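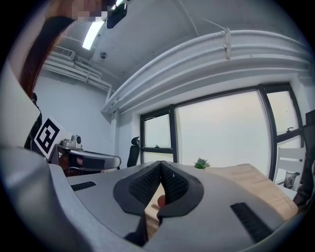

**4.2 Seating and objects at the window tables**

The tables nearest to the windows were the most used in all three buildings, but they were also the tables where people changed their seat most often. We had expected that a place with good daylight would be kept for the whole stay. The diaries show another pattern: of the 1,468 entries that name a table, 437 describe a change of chair at the same table, and most of these come from the window side. The reason given in the diaries is nearly always glare. A typical arrangement in the Andcombe building can be seen in Figure 3, where the window has black metal frames and the sky behind it is so bright that it is almost white. Two chairs of different kinds stand in front of it, a black office chair with a tall mesh backrest and a white chair with slatted rails. A small succulent in a white pot is near the far edge of the wooden tabletop. The following paragraphs discuss first the chairs, then the small objects.

**Figure 3.** Window table with mixed chairs and a potted plant, Andcombe building.

Mixed chairs were found at 31 tables in the whole study. In the beginning we treated this as disorder and coded it in the same group as missing chairs. Bowen, who did the second coding, objected to this, and after reading the diaries again we agreed with her. The participants describe the chairs as a choice between two ways of sitting. The office chairs are taken for long reading and for work on a screen. The simple chairs are taken for talking, for eating and for short tasks, and several participants write that they prefer them when they want to stand up often. One diary from the Stuvunora building says it in this way: "If I sit in the good chair I stay until I am stiff." We therefore gave mixed seating its own code (C4), and the results in Table 5 use this code.

The position of the chair relative to the window is a separate matter. A person who sits with the back to the glass has the light on the table, but the own shadow falls on the page. A person who faces the glass has no shadow, but must look against the sky. Neither position was clearly preferred in the interviews. At noon the participants tended to sit sideways, even when the table was not made for this and the knees had no space. We measured the light on the tabletops with a hand meter at three times of the day, and the value was above 500 lux at every window table in the morning round. The amount of light was thus sufficient, and the complaints concern its direction.

Small objects were more stable than the chairs. Plants, jars and pots were moved towards the far edge of the table when somebody began to work, and they usually remained there afterwards. Participants call this edge "the back" of the table, also when people could sit on both sides of it. Huw Beddoe, who looked after the rooms during the study, told us that he stopped putting the plants in the middle after the first month. Each time he returned, they stood again at the side of the window. In the interviews the plants were seldom mentioned before we asked. When we did ask, the answers were warm, and four participants in the Bavix building could say exactly where on the table "their" plant belonged.

Glass bottles and jars were more difficult to interpret. Some were left by one person and used by another, some were personal, and the diaries do not always allow us to separate the two cases. For this reason we report them only as present or absent, without an owner.

There are two limits to these observations. The rooms were visited between October and December, when the sun is low, and the glare problem may be smaller in summer. Furthermore, none of the three buildings had blinds on the side we studied – a participant with blinds would perhaps not move the chair at all. We return to this point in Section 6.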